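The Small Room at the Back

For years the room at the end of Nuria Abdella's hallway was where things went to wait. Winter coats, a broken fan, a bag of cables that had moved house with her twice. Then in March her cousin Desta Tsegaye needed somewhere to stay while he finished his accounting course, and the room had to become a bedroom and a study at once – and in a hurry.

"I thought we'd need to buy everything," Nuria told me over a very good cup of coffee. "We bought hardly anything. Mostly we threw things out."

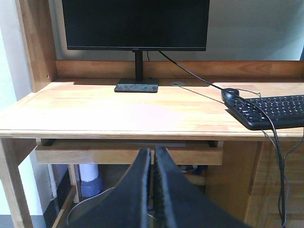 The desk came first, and it caused the most talk. It belonged to their uncle, Mitiku Feyisa, who wrote letters at it for 16 years before he would hear of parting with it, and even then he telephoned twice to ask how it was doing. Desta has kept it very plain. There's a monitor, a black keyboard and mouse over to the right, and a good stretch of glossy honey-colored wood left clear for his books. He says the shine cheers him up in the morning, when the chapters on depreciation do not.

The cables took a whole evening of their own, with Nuria holding the flashlight and Desta muttering underneath. They aren't perfect, and he has made his peace with that. What bothered them both far more was the paper. A student makes an astonishing amount of it, and until then it had all gone into a grocery bag hung on the doorknob.
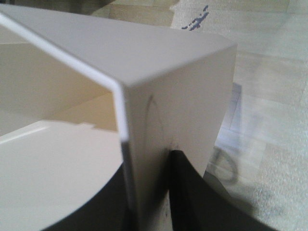
Does a bedroom need its own wastebasket? Any room where someone opens mail or studies will be tidier with one, and it should stand where you can reach it without getting up.

Nuria looked at plenty of baskets in stores and liked none of them well enough to carry home. She wanted something light and pale that wouldn't shout at her from the floor, and she was prepared to be stubborn about it. The bed was already in, the curtain was up, and she felt the room had earned a little patience.

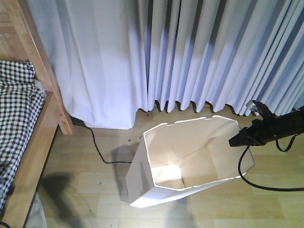

White on pale wood, with the long curtain behind.

The bed is where the family's taste shows most. Nuria likes checks and stripes and sees no reason to choose between them, and I must say I've come around to her view! Desta, who would have been happy with a plain brown blanket, was outvoted early on and now makes the bed every day before class.
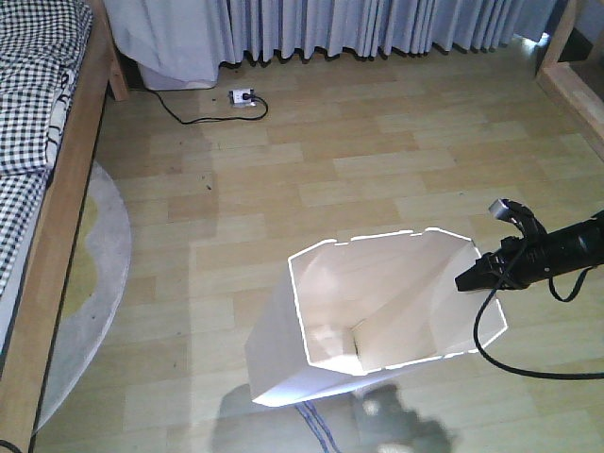
Gingham on the bed, a round rug beside it.

Uncle Mitiku came to inspect it all in the end. He sat at the desk for a long while, ran his hand along the back rail, and asked what was for lunch.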